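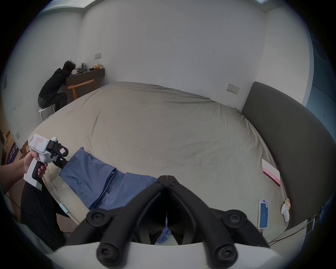 그림 1. 침대 위 의류를 대상으로 한 양손 그리퍼 조작, 손목 시점

휴대형 그리퍼 시연 데이터를 이용한 의류 접기 동작의 구간 분할
캡스톤 디자인 최종 보고서 (Plevwood 과제)

1. 연구 배경

의류는 형상이 고정되지 않아 파지 위치와 자세를 미리 정의하기 어렵다. 강체 물체에 쓰는 자세 추정 기법을 그대로 적용하면 천이 한 번 겹치는 순간 추정값이 불안정해진다. 본 과제는 사람이 휴대형 그리퍼 두 개를 들고 수행한 접기 시연을 입력으로 받아, 이를 의미 단위의 구간으로 자동 분할하는 방법을 다룬다. 분할 결과는 후속 모방 학습의 전처리 단계로 사용한다.

선행 과제인 Grultska에서는 작업대 위에 펼친 수건만 다루었다. 본 과제는 대상을 상의로 바꾸고 작업면을 침대로 옮겼다. 침대는 표면이 눌리고 시트에 주름이 생기므로 그리퍼 끝의 높이만으로는 접촉 여부를 판정할 수 없다.

2. 구간 정의

시연은 접근, 파지, 들어 올림, 펼침, 내려놓음, 접기의 순서로 라벨링하였다. 들어 올림과 펼침의 경계가 가장 모호하였다. 두 그리퍼가 모두 천을 잡고 있고 그리퍼 사이 거리가 증가하기 시작하는 시점을 펼침의 시작으로 정하였다. 그림 2와 같이 두 파지점 사이에서 천의 윗변이 아래로 처지는 경우도 펼침에 포함한다.

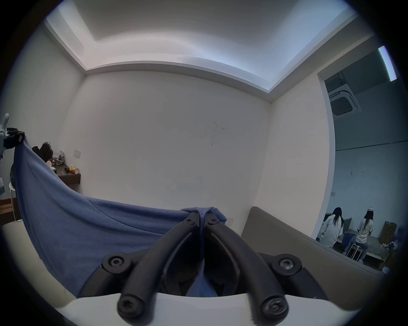

Tímea Pap
데이터 처리 및 실험 담당

3. 데이터 및 전처리

수집한 시연은 총 300건이다. 이 가운데 54건을 평가용으로 분리하고 나머지를 학습에 사용하였다. 라벨은 Gergely Vass와 필자가 각각 독립적으로 부여하였으며, 경계 시점이 어긋난 건은 Bianka Borbély가 재검토하였다.

손목 시점 영상은 광각 렌즈의 왜곡이 크다. 왜곡 보정을 적용한 경우와 원본을 그대로 쓴 경우를 비교한 뒤 원본을 채택하였다. 보정 과정에서 영상 가장자리가 잘려 반대쪽 그리퍼가 시야에서 사라지는 건이 많았기 때문이다. 그리퍼 개폐 폭은 영상과 시간축을 맞춘 후 이동 평균으로 평활화하였다.

4. 분할 방법

분할기는 2단계로 구성된다. 첫 단계는 양쪽 개폐 폭의 변화율에서 경계 후보를 추출한다. 둘째 단계는 후보 전후의 손목 시점 및 머리 시점 영상 특징을 비교하여 후보를 채택하거나 기각한다. 특징 추출에는 연구실 내부 도구인 Nostik을 사용하였다. 머리 시점은 옷 전체의 윤곽과 겹침 상태를 판단하는 데 쓰이고, 손목 시점은 파지 여부를 확인하는 데 쓰인다.

5. 결과

개폐 폭만 사용한 기준 방법은 내려놓음과 접기를 하나의 구간으로 묶는 오류가 잦았다. 머리 시점을 추가한 뒤 평가용 시연 중 36건에서 모든 경계가 허용 오차 안에 들어왔다. 남은 오류는 대부분 접기 구간에 집중되었다. 소매로 보이는 부분이 몸판 위에 겹치면 두 영역의 색이 같아 윤곽이 구분되지 않고, 분할기는 옅은 주름선과 음영에 의존하게 된다. 그림 3은 이러한 겹침이 있는 상태의 머리 시점 영상이다.
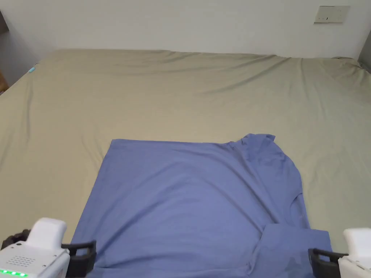 6. 한계 및 향후 과제

작업 장소가 한 곳이므로 조명과 배경이 달라질 때의 성능은 확인하지 못하였다. 단색 의류에 편중된 점도 한계이다. 무늬가 있는 옷에서는 윤곽 특징의 분포가 달라질 것으로 예상된다.

재파지 동작은 별도 구간으로 정의하지 않았다. 실제 시연에서는 파지에 실패한 후 같은 위치를 다시 잡는 경우가 있었고, 현재 분할기는 이를 새로운 파지 구간으로 출력한다. 라벨 체계를 수정한 뒤 Rizvi 저장소의 학습 코드와 연결하는 작업은 Szabolcs Jakab이 이어서 진행한다.

지도: Lamduan Wannasri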